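Häufige Fragen zum Greifervergleich bei Dremgate

Welche Greifer vergleicht ihr?
Zurzeit 4 Handgreifer, alle mit zwei Backen. Velimir Petkov hätte gern einen fünften, das Budget hat dazu eine andere Meinung.

Wie viele Griffe macht ihr pro Modell?
115 mit starren Teilen, 132 mit nachgiebigen. Die krummen Zahlen stammen aus einer alten Tabelle, an die sich keiner mehr herantraut.

Kann ich eigene Backen einschicken?
Ja, bitte mit Bohrbild. Backen ohne Bohrbild landen in der Schublade zu den anderen Backen ohne Bohrbild.

Zählt ein Griff, wenn das Teil danach rutscht?
Nein. Auch dann nicht, wenn es sehr schön gerutscht ist.

Warum testet ihr mit Pappbechern und nicht mit Normkörpern?
Normkörper halten still und verzeihen fast alles, deshalb sehen mit ihnen alle Greifer im Datenblatt gut aus. Ein Pappbecher ist da weniger höflich. Wir greifen ihn auch kopfüber und schräg, mit einer Backe am Rand – beim roten mit dem goldenen Ring genau dort, wo zwischen blauem Belag und Pappe nur wenig Auflage bleibt. Gewertet werden Halt und Druckstellen, getrennt voneinander. Die Ergebnisse pflegt Dionysis Antoniadis, Beschwerden darüber ebenfalls.

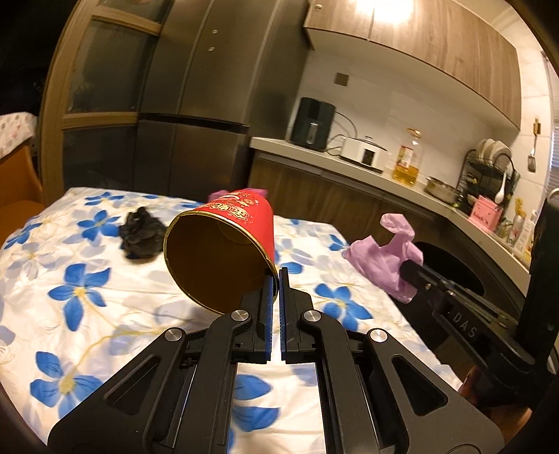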